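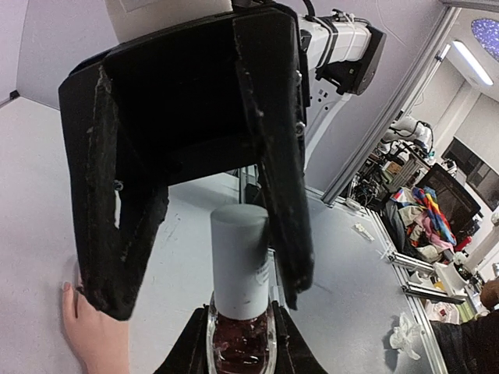

When should the finger covering on a two-finger gripper be replaced?

When bare finger shows through anywhere on the contact face, or when the covering has lifted at an edge far enough to catch a fingernail. Lint and light fraying alone are grounds for cleaning, and the covering can stay on.

Cell Maintenance, Unit 2: Gripper Care on the Two-Arm Cell
Susteck Technical Program, Clirnham
Course notes by Preben Snorradóttir, revised October 2023

2.1 Scope

These notes cover the weekly and monthly care of the covered grippers on the two-arm cell. Arm joints, controller and power supply are in Unit 3. Work on the mounting frame is in Unit 5.

2.2 Covered fingers

A soft, dark covering on long flat fingers raises friction and spreads the load over a small part. It also sheds, collects dust and wears fastest at the tips, where the finger touches the table on low approaches. The grippers in the cell wear at different rates. Keep a separate line for each one in the log and do not swap fingers between them.

In a transfer task one gripper holds a small item, such as a glass bottle with a tall cylindrical cap, while the other comes down over it from above with its fingers open. The clearance between finger and cap is small. A covering that has swollen or peeled on one side takes up part of that clearance, and the finger pushes the cap sideways before the grip closes. Students usually look for this fault in the calibration first. Check the covering first.

2.3 Weekly check

Put the cell in hold and lock out the arm before touching either gripper.

Inspect both fingers, inner and outer faces, under the bench lamp. Record worn patches by position: tip, middle, root.

Remove lint with a dry brush, stroking from root to tip. Do not use solvent. It softens the adhesive under the covering.

Check the screws on the inner side of each finger. A screw head must sit below the surface of the covering. If it stands proud, back it out, clean the thread and refit.

Open and close the gripper by hand command at the slowest setting. Both fingers should start together. A finger that lags has play at the root.

Follow the cable from the gripper back along the arm. It must have a free loop at each joint and must not rub on the bracket.

Wipe the table. New scuff marks below the working position mean the approach height is too low. Report them to Aksel Hviid before the next run.

2.4 Replacing a covering

Order part 281 from the Prallitz store list. Strip the old covering completely and scrape off the adhesive with a plastic blade. Cut the new piece to 70 mm, press it on from the root, and wrap the tip last so that the seam falls on the outer face. Leave it clamped overnight. Trim loose fibers with scissors; do not burn them off.

After replacement, repeat the closed-finger zero. The old zero value is not valid with new material. Enter the new value in form 761 with the date and your initials.

2.5 Acceptance test

Use the plastic dummy bottle from the Ebihara kit. Run ten transfers at low speed. The dummy must not tilt when the upper fingers come down, and must not slip when the lower gripper opens. One tilt or one slip is a failed test. Glass bottles may be used only after a pass.

Reading for next session: Unit 3, sections 3.1 to 3.4. Bring your log sheets.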